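Participants wanted: does a covered hand really spare your sleeves, and who says so?
Tevix, upstairs at Enorska
Posted Jul 12, 2021

We are looking for people with working hands and a low tolerance for sales talk to help us test fabric hand covers. Sessions run through the rest of July. If you have ever been told that a sleeve or a cuff would change the way you work, and it ended up in a drawer, you are the sort of person we want.

Some background. Usell has asked us to look at a range of soft covers that go over the back of the hand and leave the fingers free. The claims are the usual ones: warmer knuckles, fewer scrapes, nothing in the way of the fingertips. We have read the leaflet twice and remain to be persuaded. The last three covers we tried slid about and caught on drawer handles, and one was so thick across the back that our tester could not get her hand into a toolbox. She gave up before lunch. It had very good reviews.

What matters most to us is how the cloth hangs once it is on. A cover has to have some slack or the knuckles can't move, and slack has to go somewhere. Usually it goes over the base of the thumb, and the thumb is the part that does most of the work. Makers like to show their covers on a flat, still hand. We would like to see them on hands that are picking up screws.

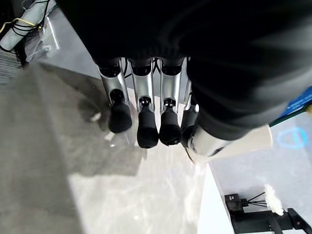
Jin-sol Koo thinks we are being unfair on the whole idea, and asked for that to go in the advert. A loose fold over the thumb is a nuisance for a morning, in Jin-sol's view, and after that people stop noticing it, whereas cold knuckles get worse all day. That may be right. We haven't seen it shown by anybody who wasn't selling something, and a morning is a long time if you are paid by the piece.

What you would be doing

Sessions last 3 hours with a break in the middle. You will wear one cover on your usual hand and do a set of plain jobs at a bench: sorting washers, threading a cord through eyelets, folding card, opening and closing a stiff tin, writing your name and address. Then you do the same jobs bare-handed. Half of our people do it the other way round, so that practice doesn't flatter the covers.

Afterwards you fill in a form. Please fill it in as you found it. Last time we had a pile of forms with "very comfortable" ticked all the way down, and several of those people had been tugging at their cuffs since they sat down. We can't use that. If the cover was all right, say all right. If you forgot you had it on, we would like to know, and we will probably ask you about it again on the way out.

Who we need

Over 10 people in all, and we would like a mix. Anyone who sews, packs, repairs, gardens or does fine bench work is welcome. Small hands are badly wanted, as covers in this trade tend to come in one size called "universal" and we have our doubts about whose universe it is. Left-handers too, please. You don't need to have worn anything like this before.

Please don't apply if you work for a firm that makes gloves or workwear, or if someone in your house does. Tell us about any skin allergies when you write. We have asked Usell for a full list of what goes into the cloth and have so far been sent a brochure, so until the list turns up we won't be booking anyone who reacts to wool, rubber or dyes.

Pay and getting here

You will be paid for your time at the end of the session, in cash or by transfer, whichever you like. Fares are paid back if you keep the ticket. The payment is the same whatever you write on the form, and Usell does not see your name.

The first session starts at 11 and the door downstairs sticks, so push. There is a kettle. The Þrastardóttir bakery opposite does rolls until they run out, which is early.

How to apply

Write to the Tevix desk at Enorska with your name, which hand you use, what you do with it most of the day, and one thing you have bought for work that turned out to be useless. The last one isn't compulsory, though we read those first. We answer everyone, including the people we can't fit in. If you haven't heard within the week, write again and complain.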